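Three Evenings With the Earphone Team

So I finally have a minute to write up what the robotics club has been doing, and I'm going to go on a bit, because I love this project and my family has stopped asking about it!

For anyone new to the blog: I help out with the student club in Drendport. There are 6 students on the manipulation team this year, and they picked their own task back in the fall. They wanted to teach an arm to tidy a desk. Put the small stuff into boxes and trays, leave the big stuff alone, don't crush anything. The team is called Pamau, which was the only name that got no votes against it.

The first evening went almost entirely to earphones. I had assumed cables would be the last thing they'd try, but Imani Dunleavy, who captains the team, wanted the worst item handled first. A bunch of white cord has no shape you can count on. Grab it in the middle and the ends droop. Grab it near the plug and the rest swings around. They argued for ages about whether a coil with a twist tie was cheating, and decided that plenty of people store them that way, so it stays in the set (I agree, mine live in a drawer just like that).

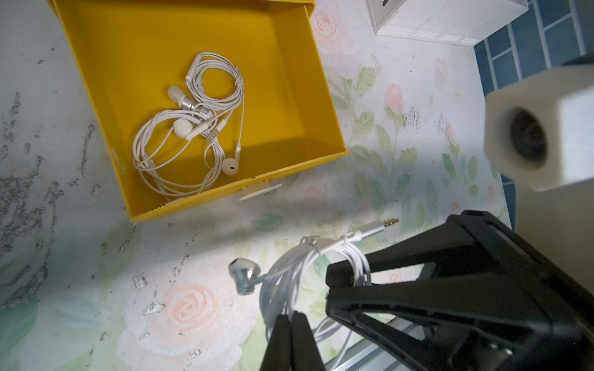 What I like about the way they work is that the person driving the arm has to talk the whole time. "Closing now, a bit left, no, too far, back up." The others write down anything that sounds like hesitation, and afterward they go back and look for those moments in the recordings. It sounds slow and it is slow, but by the end of the evening they were spotting each other's habits. One of them always closes too early. Another comes in beautifully and then freezes just above the target, every single time – we've all started holding our breath along with him.

The goal for the winter is 300 recorded runs. They had 200 by the end of the second evening, which made everyone a little giddy, and then Imani went through them and threw out a bunch where the driver had fixed a bad grab with a lucky nudge. There was some groaning. She was right, though, and the list of rules for what counts as a clean run is now taped up next to the snack shelf where it can't be missed.

The second evening was supposed to be staplers. A stapler is such a good object for this! It's rigid, so you'd think it would be easy after cords, but it's longer than you'd like, heavier at one end than the other, and it behaves completely differently lying on its side. The kids made a chart of approach angles and got into a very serious discussion about whether you line up with the long side or go across it. Across is winning so far. I also learned that students in this age group don't own staplers and find them slightly exotic.

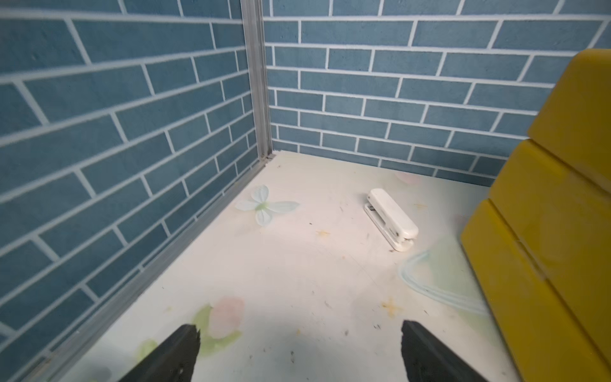 Do the students write all the code themselves?

They write the parts that handle the task, the logging and the scoring, and they start from a basic control package called Clirnard that the club has used since before I joined. The younger ones usually begin with scoring, where a mistake is easy to find and doesn't move anything.

I get that one a lot from parents, so there it is in writing. The other one I get is whether you need to be good at math to join. You need to be okay with being wrong in front of your friends, and the math comes along as you go.

The third evening was my favorite. We worked on placing, and placing gets so little love compared to picking up. Letting go of a thing gently, in the right spot, without dragging it sideways when the fingers open, is a skill all by itself. The team's rule for trays is that the item has to end up fully inside the rim, and a run where something lands half over the edge goes down as a miss. Trays at an angle are the interesting ones. Everybody's instinct is to square up to the table, and then the fingers come down crooked to the tray, so they practiced turning the wrist first and only then moving in. Lots of cheering that night.

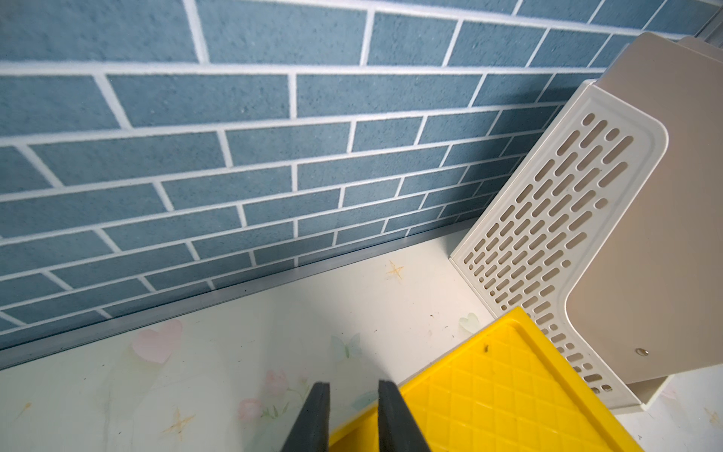
What's coming up

We're off for the holidays and start again in the new year with the remaining runs. The regional meet, the Escobedo, is in April, and each team gets one table, one arm and a pile of objects they haven't seen before. I can't wait. If you're local and have small, sturdy desk things you no longer want, please send them along with any club member. Odd shapes are especially welcome!

Posted December 23, 2024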